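5. Covering the armchair with the fringed throw 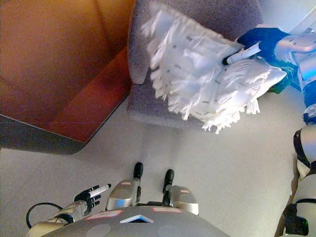
Fig. 5: White throw with tassels on the grey armchair, seen from the standing side.

The Drarnorwood throw is made for chairs with rounded armrests. Before you begin, please remove all cushions and brush the seat with a dry brush.

1. Shake the throw out one time, outdoors if it is possible.

2. Stand in front of the chair. Hold the throw by its upper edge, with the small grey dashes towards you.

3. Lay the upper edge over the backrest. Let 5 cm hang behind.

4. Let the rest fall down over the seat. Do not pull at the tassels, they can come loose.

5. Smooth the cloth from the middle to the sides with the flat hand.

6. Look at the lower fringe. It is correct that a part of the seat stays visible under it. The throw is 100 cm long and does not reach the floor.

Note: On a speckled upholstery, as on our chair, the cloth slips less than on leather. For leather please order the Grulport underlay (88 cm wide).

Caution: Keep the tassels away from candles and heaters.

Caution: Ink from markers does not wash out of the white cloth. Put the cap on every marker before you work near it.

For washing, see section 6. Questions about the fringe you can send to Ilse Wegener at our repair desk, in the mornings only.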